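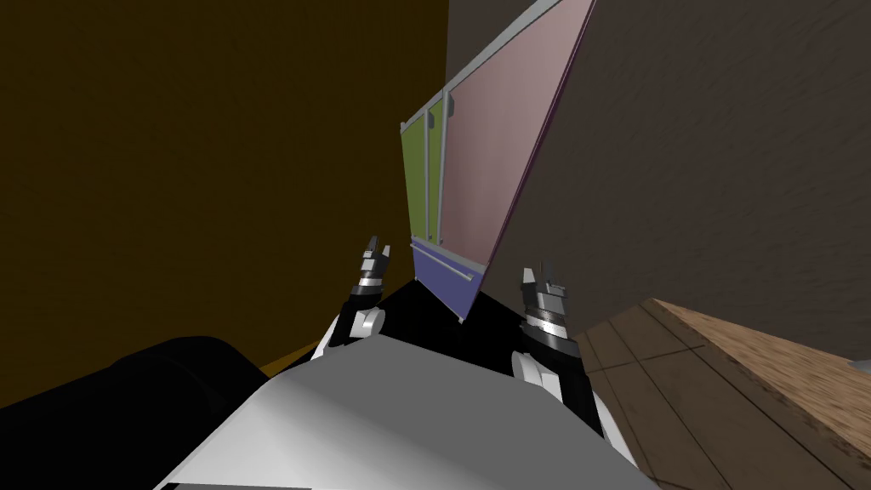
Figure 7. Simulator view: both grippers in front of the test cabinet.

7.4 Fault 3168: gripper stops short of the target

This fault appears when the gripper reaches its last approach point and the controller does not receive a contact signal within 10 seconds. In the Belleck simulator the arm then holds its position. On the real robot the arm also holds, but the motors stay under power.

CAUTION: Do not put your hand between the fingers while fault 3168 is active. The fingers can close without warning when the fault is cleared.

To clear the fault:

1. Press Hold on the operator panel. Wait until the lamp stops blinking.
2. Open the Kallell log viewer and save the log. After a reset the log is lost.
3. Look at the wrist view. Check that the target is between the two fingers and that the fingers are open.

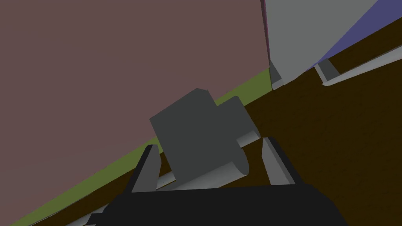

Lại wrote to us that step 3 is where most people lose time, because they see the target between the fingers and press Reset at once, while the contact threshold is still wrong and the same fault comes back.

4. Go to Settings – Gripper – Contact. If the threshold is higher than 40, set it back to 40.
5. Move the arm back by hand control, at low speed, until both grippers are free of the cabinet.
6. Press Reset, then start the approach again.

Note: If the fault comes back 4 times, do not continue. Switch the arm off and send the saved log to the Devville service desk.

Note: A tilted view is not a fault by itself. The view turns together with the part that carries the camera. Before you correct any position, compare it with the joint values in the panel – the picture alone is not enough.

After an update of the simulator, check the threshold again. The September version sets it to the factory value.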